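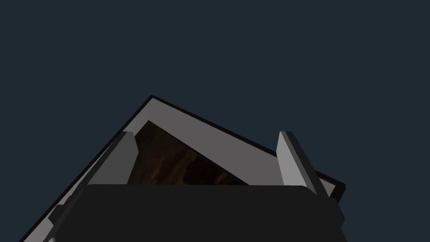
I have been meaning to write something about walking apps since the spring, when everyone I know seemed to be doing a challenge. You know the sort. You sign up, you pick a famous route, and your steps to the corner shop are added up until you have "walked" the length of some coastline you have never set foot on. At the end they post you a medal.

I signed up for one called the Endholm Way. I'll say now that I did finish it, so what follows isn't sour grapes from somebody who gave up in the second week. It took me from March until September and the app tells me I did it in 3459 sessions, a figure I can't make any sense of. If a session is a walk, I would have had to go out every hour, day and night. I wrote to ask. The reply said that sessions are "movement events" and that I should be proud of mine.

This is my general trouble with the whole business. The numbers look precise and they mean very little when you lean on them. My phone thinks I walk further when it's in my coat than when it's in my bag. One evening it gave me nearly a mile for doing the ironing. My watch, which was bought to settle the argument, disagrees with the phone by a different amount each day, and the app takes whichever figure is bigger. I asked about that too. No reply that time.

I know what people say. It doesn't matter if the figure is wrong so long as it gets you out of the house. I've heard this from friends, from my sister-in-law and from the physio, and I half believe it. I did go out more. In April and May I was going out after tea most nights, round by the allotments and back along the canal, and I can't pretend I'd have done that with nothing nagging me. But I would like to know how long it lasts. The app's own page says 99 per cent of its members "feel more active", and I should think they do, having just paid to be told they are. Nobody rings you up the following February to ask whether you've kept it going.

What bothered me more was what it did to the walks themselves. There's a bench on the canal just past the second lock where I used to sit for a bit if the weather was decent. I stopped sitting on it. Sitting doesn't count. I stopped going the way through the churchyard as well, because it's shorter, and started doing a dull extra loop round the retail park, past the tile warehouse and the place that does exhausts. I did that loop for weeks before I asked myself what on earth I was doing there. I was pacing round a car park at half past seven in the evening in order to be moved along a drawing of a cliff.

Then there's the drawing. Each time you reach a "milestone" you get a postcard, by which they mean a picture and two paragraphs about where you supposedly are. Mine were very thin. The one for Cidutlow told me it was a charming village with a rich history and a warm welcome. As it happens I've been to Cidutlow, on a wet week in a borrowed caravan, and I can tell you it has a pub that shuts at two and a very good chandlery. I don't recall being welcomed. I do recall a long argument over a parking space. I had rather hoped the postcard would mention the chandlery.

The price deserves a mention. It was £12 to join, fair enough. After that there was a charge for the "premium medal", a charge for posting it, and a separate thing where you could pay to have a tree planted for you. I'm all in favour of trees. I'd have liked to know where this one was going, what kind it was, and who would water it in its first summer, which is when they die. The page had a photo of a sapling and a pair of hands. All told I had spent £54 by the time I'd finished, and I already owned the shoes.

About the shoes, as two of you asked after my last post. They're the Grastska ones, the low version, and I have changed my mind about them a little. I was rude about the laces and I stand by that – they come undone if you so much as look at them – but the soles have worn better than I expected. I'd still want to see them after a proper winter before telling anyone to buy a pair. The claim on the box that they "return energy" I will leave to people with a laboratory. I've not noticed any coming back.

My neighbours swear by a rival app, Echevarría, where you walk in a team and everybody can see who's been slacking. They say the company keeps them honest. They also told me, in the same conversation, that they tie the phone to the dog. I don't know what that proves, except that the dog is doing very well and is some way ahead of most of the street.

So would I do another? They've sent me a discount code for one in the mountains, which runs out at midnight, as did the last code and the one before that. I've not used it. What I've done instead is put the phone in the drawer by the back door when I go out, for a month, to see whether I still go. It isn't much of an experiment. There's only me in it and I know what result I'm after. The first week I went out four times, then it rained and I went twice.

I have gone back to the bench, though. The council has painted it, rather badly, and there's a new sign on the lock about not feeding bread to the ducks. I'll report back on the walking at the end of the month, and on the laces if anybody can suggest some better ones. Flat or round, I don't mind. Not the elastic sort, I've tried those.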